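Kursskript Greifwerkzeuge im Eigenbau
Teil 5: Handgeführter Zweibackengreifer, Montage und Probe am Küchentisch
Kursleitung: Kiran Bansal, offene Werkstatt Emness

Voraussetzungen

Teil 4 muss abgeschlossen sein. Das heißt: Beide Backen sind entgratet, die Lagerbohrungen aufgerieben und der Grundrahmen ist verschraubt. Wer noch mit dem Grundrahmen aus dem Herbstkurs arbeitet, tauscht zuerst die Abstandshülsen. Die alten Hülsen sind zu kurz, die Backen laufen damit am Rahmen an.

Montage der Backen

Die Gelenkschrauben werden von außen eingesetzt und zunächst nur handfest angezogen. Danach die Backe einmal über den ganzen Weg bewegen. Sie soll ohne Spiel laufen und in jeder Stellung stehen bleiben. Fällt sie von selbst zu, fehlt Vorspannung; ruckelt sie, ist die Bohrung nicht sauber. In diesem Fall nicht mit Fett nachhelfen, sondern zurück an die Reibahle.

Schraubensicherung (mittelfest) kommt erst nach der Probe auf das Gewinde. Im letzten Durchgang wurde das mehrfach umgekehrt gemacht, und die Gruppe hat einen Abend mit dem Heißluftfön verbracht.

Greifpolster

Die Polster stammen aus der Mattenware von Skedier. Zugeschnitten wird mit der Schablone aus dem Anhang, Länge 47 mm. Die strukturierte Seite zeigt nach innen, also zum Werkstück. Klebefläche vorher mit Isopropanol abwischen und nicht mehr mit den Fingern berühren. Nach dem Andrücken 9 Stunden liegen lassen, am besten über Nacht mit einer Federzwinge.

Die Polster müssen sich beim Schließen auf voller Höhe treffen. Ein Blatt Papier dazwischenlegen und an mehreren Stellen ziehen — der Widerstand soll überall gleich sein.

Probe am Tisch

Die erste Probe findet zu Hause statt, am normalen Küchen- oder Esstisch. Eine Werkbank ist dafür zu hart und zu glatt. Eine Tischdecke gibt nach und wirft Falten, und flache Gegenstände sind darauf deutlich schwerer zu fassen. Den Greifer in Arbeitshöhe halten, Backen offen, Unterarm nicht aufstützen.

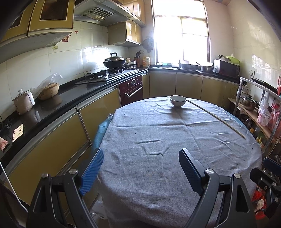 Abb. 5.1: Geöffneter Greifer vor dem gedeckten Tisch, hinten Schale und Holzstäbchen als Probestücke. Blaue Polster auf den Innenseiten der Backen.

Begonnen wird mit einem dünnen, langen Teil. Ein Holzstäbchen eignet sich gut, weil es schräg liegen darf und man die Backen dann aus dem Handgelenk nachführen muss. Erst danach folgt die Schale. Sie wird am Rand gefasst, eine Backe innen, eine außen. Den Hebel langsam schließen und aufhören, sobald sich die Schale mitbewegt. Mehr Kraft verbessert den Halt kaum und drückt das Polster am Rand ein.

Protokoll

Pro Probestück werden 5 Versuche eingetragen, auch die misslungenen. Bei jedem Fehlversuch bitte notieren, ob das Teil gerutscht ist, gar nicht erfasst wurde oder ob eine Backe geklemmt hat. Vordrucke liegen im Fach Gestard neben der Standbohrmaschine.

Dauerlauf

Für den Dauerlauf wird der Greifer in die Vorrichtung Nghiêm gespannt und 2.000-mal geöffnet und geschlossen. Anschließend Spiel an beiden Gelenken messen und mit dem Anfangswert vergleichen. Die Vorrichtung ist im Mai zeitweise belegt — bitte vorher in die Liste eintragen.

Zum nächsten Termin mitbringen: den Greifer, das ausgefüllte Protokoll und einen Satz Ersatzpolster, bereits zugeschnitten, noch nicht verklebt.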